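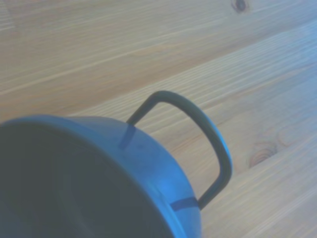

12 min read

Figure 1. Large blue metal pot on a light-colored wooden tabletop.

3. What people mean by "a potful"

I came to this part of the project sideways. I'd been reading my way through the Karakaya recipe cards for a completely different reason (I wanted to know how cooks wrote down oven heat before they trusted the dial), and I kept tripping over the same phrase. A potful of beans. Half a potful of water. "Fill the pot, but leave room." The pot is never introduced! It just walks into the recipe as if you'd grown up next to it, and I suppose most of the people reading the card had.

So I put the oven question in a drawer and went back to the start of the box. The collection holds 1,955 cards, and I read every one of them with a pencil and a tally sheet. I was looking for any amount given by the size of a container the cook already owned: pots, of course, but also the blue bowl, the good cup, the jar the pickles came in. I left out teaspoons and tablespoons, which behave like proper units on these cards even when I doubt the cook leveled them off. I also left out "a can of," which is a store's measure and deserves its own paper.

A large pot like the one in Figure 1 gives you a feel for the problem. If I tell you to fill it halfway with stock, you can do that perfectly well. If I tell you the same thing over the phone and you're standing in front of your own pot, you can still do it, and you'll end up with a different soup. The instruction works in both kitchens and the amount doesn't travel.

The second half of the work was talking to people. I visited 50 households in and near Ileo, mostly in August, which was a poor choice on my part for a study about soup. I brought the same three cards to each visit and asked whoever did the cooking to read them out loud and tell me what they'd do. I asked them to go and get the pot they would use. Then we filled it with water to the level they thought the card meant, and poured the water out again into a measuring pitcher. That's the whole method. My early notes have a lot of fancier ideas in them, including a printed scale of fullness I was very proud of, and people hated it. They wanted to show me with a hand against the side of the pot.

I recorded the amounts the same evening, along with whatever the cook had said while pouring. The last of the transcripts was checked against the recordings on 3/23/23, and I haven't changed the coding after that date except to fix spelling.

3.1 Leaving room

The word that gave me the most trouble was "room." I had assumed it meant headspace, the gap you leave so the thing doesn't boil over. Plenty of people did mean that. But others meant room for the next ingredient, and a few meant room for guests – you keep the level low early on so that you can stretch the dish with water and another onion if more people come to the door. I'm fond of this last reading and I've tried hard not to let that push the coding. When a cook gave two meanings, I kept both.
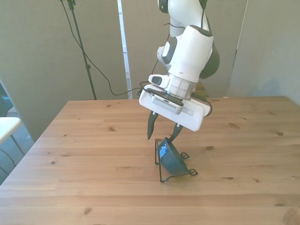
The trouble is that the three meanings lead to very different levels of water. Somebody worried about boiling over stops well below the rim and is done. Somebody saving room for potatoes stops lower, then adds the potatoes and ends up high. If I had only measured the finished dish, I'd have called those two cooks the same, and if I had only measured the first pour, I'd have called one of them stingy. I ended up noting both levels wherever the card allowed it, and I wish I'd done so from the first visit. (The first few visits are marked in the data file, and I left them out of the comparison of second pours.)

It also matters which pot comes out of the cupboard. I had a tidy guess that cooks with bigger pots would fill them less, and that the amounts would meet somewhere in the middle. They do, a little, on the bean card. On the broth card they don't meet at all. People with a big pot made a big pot of broth and froze it, and they said so cheerfully, as if I'd asked whether they owned a coat.

The Stirnix survey of household measures asks about cups and spoons and skips pots altogether, so I can't line my amounts up with theirs. The Trokar cards are a better match, and I use them in the next section to look at what happens when a family recipe gets typed up for strangers. Nearly all the potfuls disappear at that point and quarts take their place. What I'd like to know is who picked the number of quarts, and which pot they were looking at when they did it.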